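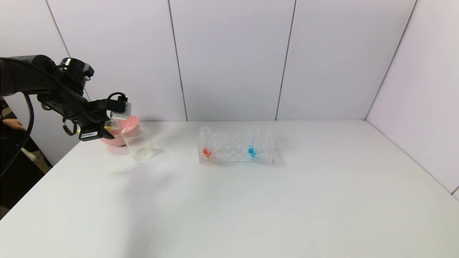
Muston Kitchen Science list
Posted Saturday, August 3, 2019, by the list owner

Hello all, and thank you for the kind notes about the last mailing! I have been meaning to answer this one all week, and it deserves a proper reply, so get yourself something cold to drink.

> We tried the color mixing at our kitchen table and ended up with
> brown in every single tube. The kids were good sports about it,
> but is there a trick? Also, do we need real glassware, or will
> jelly jars do? We have a 300 ml beaker and not much else.

Jelly jars are just fine, and your beaker is plenty. I would only buy a rack, a clear one if you can find it, so the little ones can see the bottoms of the tubes without lifting them out (and we all know what happens when they lift them out).

As for the brown, my guess is that you are using too much of everything. A splash of color at the bottom of a tube is enough. I put the red-orange at one end of the rack and the blue at the other, with empty holes in between, and I keep the yellow in a small clear cup for pouring. Add the yellow a little at a time – it is a weak color and gets bullied by the other two.

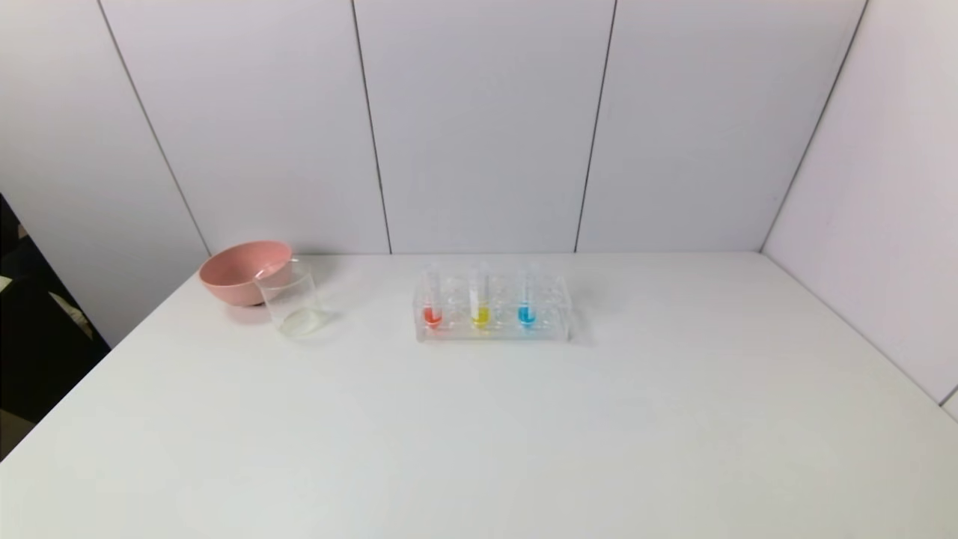 The other thing I would say is to give yourself more table than you think you need. I like a plain white top, or an old white sheet if your table is dark, because pale colors look like nothing at all against wood. Keep a good deep bowl toward the back for tipping out the mistakes. Mine is pink, and I am far too fond of it. Start each round with an empty beaker, too. I used to skip the rinsing and wonder why my greens came out so muddy!

Do write back and tell us how the second try goes. We have 243 households on the list now, and I am sure some of them have had a brown afternoon of their own.

Warmly,
Your list owner

Recent messages
Re: Gresia food colors, liquid or gel?
Cleaning stained tubes
Esteban library table, August dates

Contact the list owner | Back to top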